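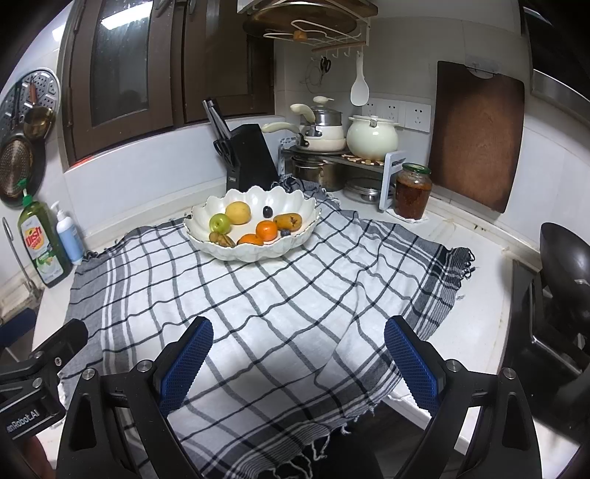
Melahat thinks the second vat went wrong before any dye was in it, and she said so twice this morning while I was still taking my coat off. Her theory is that I rushed the scour. My theory, which I'd like on record in this notebook, is that the cotton was mordanted fine and the pomegranate rind was just old. We'll see! I'm writing it all down this time so we aren't arguing from memory again in April.

March, vat notes, still on yellows.

Started at 8 with the scoured cotton from the Allasari bolt, the heavier one, cut into strips the width of my hand. I've gone off the Prindus cotton completely. It takes color in stripes, like it has opinions about which threads deserve it, and washing it a second time did nothing (Kenneth, if you're reading this, please stop ordering it because it's on sale).

Mordant was alum acetate, same jar as last month. Soaked the strips for 60 minutes and poked at them with the long spoon the whole time, so no folds sitting on folds. Then a wheat bran dip, a squeeze, and straight over to the dye. I did NOT let them dry in between. Melahat always does, and her golds do come out deeper than mine, so I kept a few strips back to dry overnight her way and I'll run those tomorrow in whatever's left of the bath.

The rind bath smelled great, kind of like wet hay and tea. I brought it up slowly and held it at a bare simmer for 20 minutes, then killed the heat and let everything sit through lunch. Color coming out of the pot was a soft, dull mustard. Not what I wanted for the Tititz table runner order, which is supposed to be a proper warm gold, but it's a nice color and I'd wear it. Put a strip in the weak iron afterwards and it went to olive so fast I yelped. Less iron next time. Way less. The teaspoon in that drawer is bigger than it looks.

Onion skins after lunch, in the small pot. Always a treat, always orange-y, always a pain to strain (the bits get into everything, I found one in my sleeve). If the Tititz people will accept an onion gold I think we should just do that and quit fussing. The trouble is it fades if it sits in a sunny window, and a table runner sits exactly where the sun is. So I've pinned a piece of each to the south window with half of it under cardboard, and we'll leave them alone for a good while. Leave them ALONE, Kenneth.

Things I messed up today: forgot to weigh the rinds dry, so the ratio for vat two is a guess and I've marked it with a question mark in the swatch book. Also rinsed the first strips in hard tap water without thinking, and they shifted a little duller. Could be the water, could be me staring at yellow for nine hours. The rainwater barrel is full, so I'll use that tomorrow and do one strip in tap water next to it.

Need to order: weld (the Yap catalog has it dried, chopped, and the last bag was good -- nice and green-smelling), more wheat bran, a strainer that isn't falling apart. Also new labels, the ink on these runs the second they get damp.

Melahat wants to redo vat two from the scour up. Fine. She can have the big burner until noon and I'll take the small one for the leftover bath.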